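Eating in bed, and other things I've stopped feeling bad about

Posted in August, mostly from under a duvet

My grandmother had one rule that could not be bent, and it was no food in the bedroom. Toast was the worst offender, then anything with juice. I kept to it until I was past 40, which is pretty impressive when you think how much I like toast!

Then we moved to the apartment in Lulow, with a kitchen the size of a wardrobe and no room for a table, and the rule sort of dissolved. These days the bed is the dining room, the office and the place where the mail gets opened.

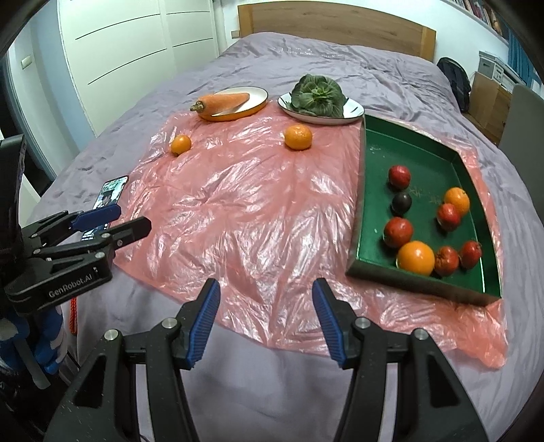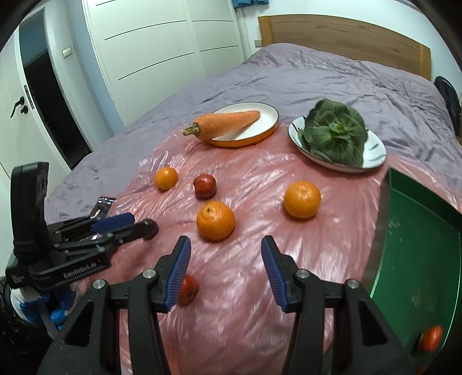
The plastic sheet phase

A sheet of thin pink plastic over the duvet is the best thing I've tried so far. It wrinkles like mad and it slides if you sit down too fast, but you can pick the whole lot up by the corners and shake it out over the tub. I tried a big tray first (tips over), then an old tablecloth (soaks straight through, ask me about the cherries).

My friend Zorica Kneževič swears by a bath towel. We have argued about this for 2 summers now and I'm not giving in - a towel just holds on to the crumbs and gives them back to you at three in the morning.

What I will and won't eat up there

Small fruit, yes, all day long. Cheese and crackers, yes, if the crackers are the sturdy kind. Soup only from a mug. I had a bowl of noodles during a thunderstorm once and it was wonderful, right up until I sneezed.

No to powdered sugar. No to pistachios, and I'm still finding shells from last winter.

Laundry

I wash the cover more than I used to, I'll admit that. Warm, never hot, and straight out on the line if the weather's any good. If you've got a trick for berry stains that doesn't involve soaking the thing overnight, please leave it in the comments - I have a pillowcase waiting.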